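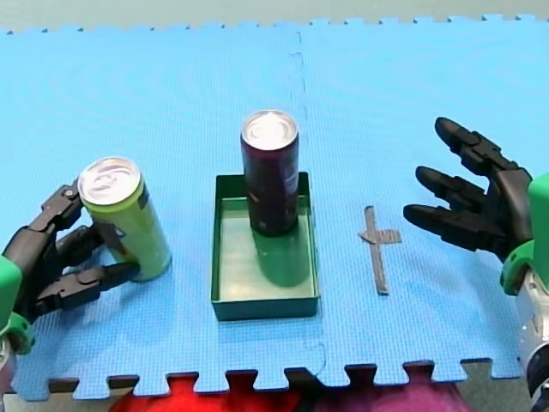

Thank you, Margus, for the list of addresses. I compared it with the logs of our mail gateway at Serrano, and 54 of them tried to log in during January, always with old passwords of former staff. Each address makes only four attempts and then goes silent, so our lockout rule never sees it. The attempts fit together like the tiles of a blue puzzle mat — one piece tells you very little.

Margus Vasiliauskas wrote:
> We blocked 251 addresses at the Soseck firewall.
> Most of them came back the next night from
> another provider. Does anybody else see this?

We now count failures per account and also per network block, with a limit of 50 in one day. Piyumi wrote the script and I can send it to the list if there is interest. It reads plain syslog and needs no database.

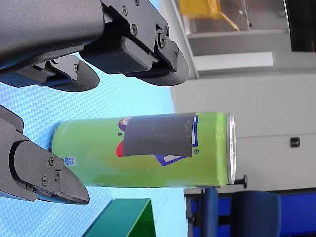 Should we also close the accounts of people who left?

Close them the same day, and remove their app passwords too, as these survive a normal password reset on our system.

I will check the older logs this evening.

Regards,
Jinfeng Shen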